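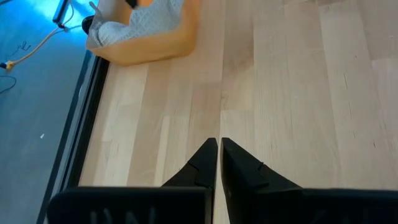 How do I register a student group for a site tour?

Group leaders register in the Cinadon visitor portal, under Outreach.

1. Select New Group and enter the school's name.
2. Enter the number of students. The limit is 16 per tour.
3. Choose a site and a start time.
4. Upload one signed consent form per student.
5. Press Submit and write down the booking number.

Note: Forms are kept for 96 days — after that, upload them again.

Caution: Closed-toe shoes are required at all sites.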